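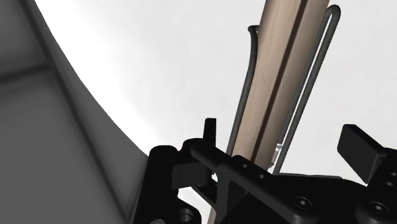

Wrist view in the simulator, with the wooden handle and its wire frame between the fingers.

Reviews > Software > Simulation and Planning > Clellel

Print this page | E-mail this to a friend

Clellel grasp planner, reviewed by Remo Parisi
15/11/2022

I have been living with Clellel since April, when Mertens put out the version with the new contact solver, and I've grown very fond of it, grumbles and all. If you came over from Jornance, as I did, you'll find the scene editor familiar and the planner a good deal friendlier (the error messages are in real sentences!).

What won me over is how it treats long, thin things. Handles, rods, bent wire - my old setup wrapped them all in one fat collision box and then complained that there was no room for the fingers. Clellel lets you give each part its own shape, so the planner can aim for the wood and keep the wire in mind as a separate obstacle. On my desktop I asked for 200 grasp candidates and had them ranked in 27 seconds, and that was with the wrist view open the whole time.

Now for the grumbles. Large curved surfaces still need to be split up by hand if you want decent contacts, and the joint limit dialog forgets your settings whenever you reload. The folks on the Grasville forum have a script for that second one, bless them.

The trial runs for 90 days, plenty of time to get a few of your own models in and see how you like it.

Rating: 4 out of 5

Print this page | E-mail this to a friend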